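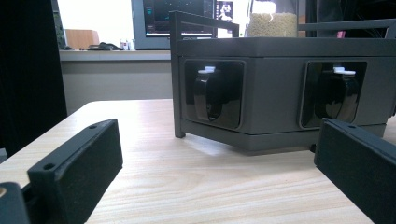 Gisela Henríquez had been talking for a good quarter of an hour before Sylvie Li managed to get her first proper question in, and listeners to the Fivton podcast will know that Li doesn't often let that happen. But the subject was bones, and Henríquez, who founded Skelumberg in Danberg with one colleague and a borrowed desk, can talk about bones until the kettle has boiled dry.

"It started with my mother," she told Li. "She was 78, she'd tripped on a kerb, and she'd broken her wrist. And everyone was very kind and they put a cast on it and sent her home, and I remember thinking, well, is that it? Is anyone going to ask why it broke?"

It was her second fracture, as it happens. The first had been put down to bad luck and a wet garden path, and in all the years between the two there had been no scan and no conversation about what menopause can do to the skeleton. Henríquez was working in hospital administration at the time and thought she knew her way round the system pretty well. She still spent 13 weeks chasing the right referral!

"You ring one department and they're lovely, and they give you the number of another department, and they're lovely too," she said, laughing. "I had a notebook full of lovely people."

Skelumberg, which now has 15 staff, runs small group courses for women in their late forties and upwards: strength work, balance, a bit of cookery, and plenty of time with a nurse who'll go through your family history with you and help you work out what to ask your GP. Li wondered whether women really wanted to think about fractures at that age, with work and teenagers and everything else going on.

"They don't, no, and I didn't either," said Henríquez. "So we don't begin there. We begin with, can you get up off the floor without using your hands? And then the whole room is on the floor, giggling, and somebody says her aunt had a stoop, and off we go."

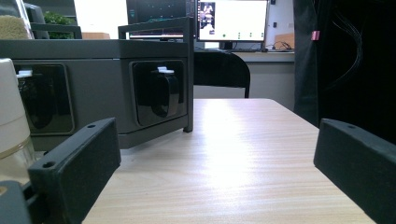
A bottle with a tall, off-white cap.

The two of them went on to talk about money, and here Henríquez was a little more careful. A first grant from the Leclerc fund paid for the pilot, and over half the places on the January course were free. She would like to keep it that way, though she admitted that she lies awake over it some nights.

And her mother? "Oh, she comes to the morning class," Henríquez said. "She stands at the back and tells the others to bend their knees."

Contact us | © Fivton | Back to top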